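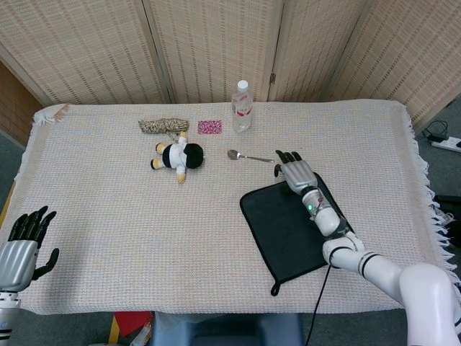

Planning ahead for the Flondgate workshop
by Mawar Pillai

Well, it is that time of year again, when I sit down with a very large pot of tea and try to work out what we can afford before the February deadline. I promised in the last newsletter that I would write something about the equipment plan, and several of you have stopped me in the corridor since then to ask how it is coming along (thank you, it does cheer me up to know people read to the end!), so let me try to set it all out.

The big question is hands. The arms themselves are doing fine and I see no reason to replace them next year, or the year after if we look after them. Hands are another matter altogether. We ask them to pick up spoons and little packets and soft toys, day in and day out, and fingers wear long before elbows do. Pellegrini have quoted us for a spare pair with a service visit included, and Gelier have quoted for the hands alone at a lower price, with any visit charged on top. I have gone back and forth over this more times than I care to admit. My feeling at the moment is that we should pay for the visit, as the last time we did our own fitting it took up most of a fortnight and I don't think any of us would like to repeat it.

Then there are the small things, which I have learned to put on the sheet early, before the large things swallow everything. I have set aside £200 for what I call the tabletop box, meaning spoons, bottles, cloths, plush toys and all the other bits and bobs that we want the robot to reach for. It may sound a lot for odds and ends, but we need variety, and a fringed cloth is a quite different proposition from a bare table when you are trying to get hold of something thin and flat. If you have a good source for unusual textures, do please let me know.

Cables, too! I have put in £709 for power and cabling, and that covers proper floor covers for the walkways, longer leads and a few spare adapters. Last year we had no line for this at all and the money came out of the training budget in dribs and drabs, and I would much prefer to see it written down honestly in one place.

Lastly, the Nusach licence comes up for renewal. Two of you have asked whether we could manage without it for a year. I would rather we kept it, but I am very willing to be talked round, and if you have a view then please send it to me before I send off the final sheet. Biscuits will be provided for anyone who would like to come and argue in person.

1,226 views | 3 comments | Share

Comments

Tess: Please, please pay for the service visit. I still have the blister from the last fitting.

R. in stores: I've a drawer of old tea towels and a woven placemat or two if they would help with the box?

Mawar Pillai: Yes please to the placemats! I'll come down and fetch them.

Flondgate Workshop News, November 29, 2018. Contact the newsletter desk | Copyright Flondgate | Back to top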